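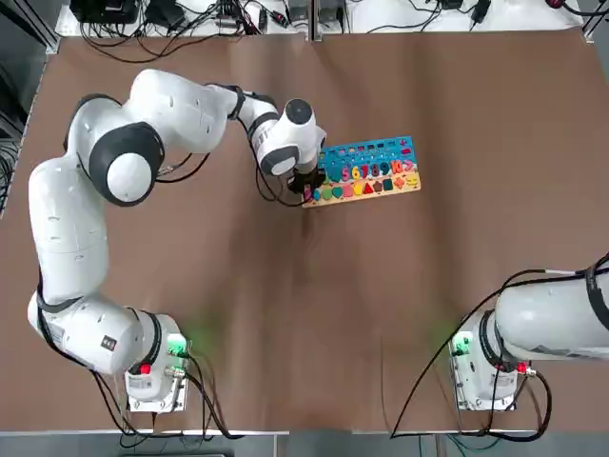 Washer drains into the laundry sink and the sink backs up

Posted by Dorian Delorme

My washer empties into a plastic utility sink in the basement. For the past 2 weeks the sink has filled almost to the rim during the spin cycle, then gone down slowly. The kitchen and bath upstairs drain fine. I poured in a bottle of drain opener from the hardware store and saw no change. The house is older and the pipe under the sink is steel. Do I need a plumber?

Rodel Bautista

Probably not yet. Quit using the drain opener, and tell anyone who works on the pipe that you used it. Put on gloves and goggles, set a bucket under the trap and take it apart. It's usually lint.
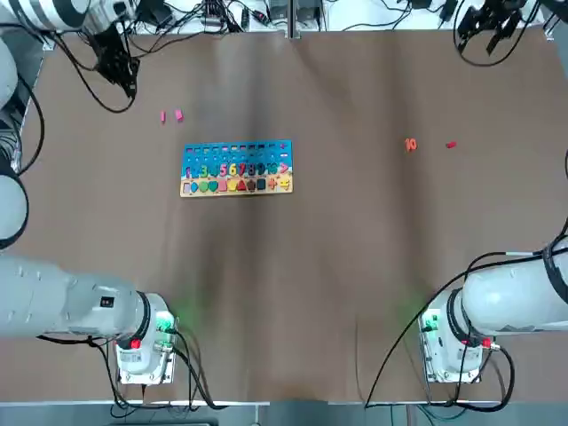

If the trap is clear, the clog is farther down the line. Rent a hand snake – 19 feet is plenty for most basements – and feed it in at the wall, not through the sink strainer. Turn it slowly when you hit resistance. Afterward, tie a mesh lint bag on the washer hose and change it when it looks full.
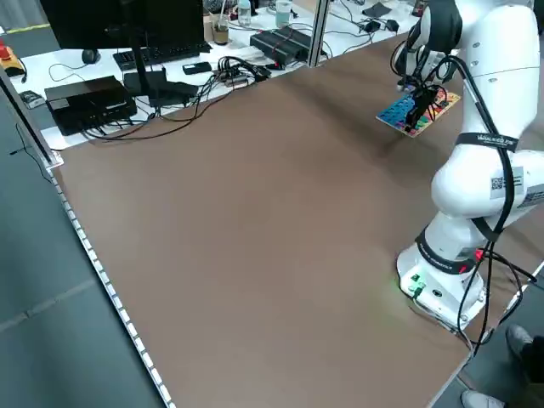
Lorna Tagle

Agree on the snake. Old steel pipe closes up from rust on the inside, though. Mine was down to the width of a pencil and snaking it only bought me until July. I had that section replaced with plastic.

Tane Wihongi

same problem here, following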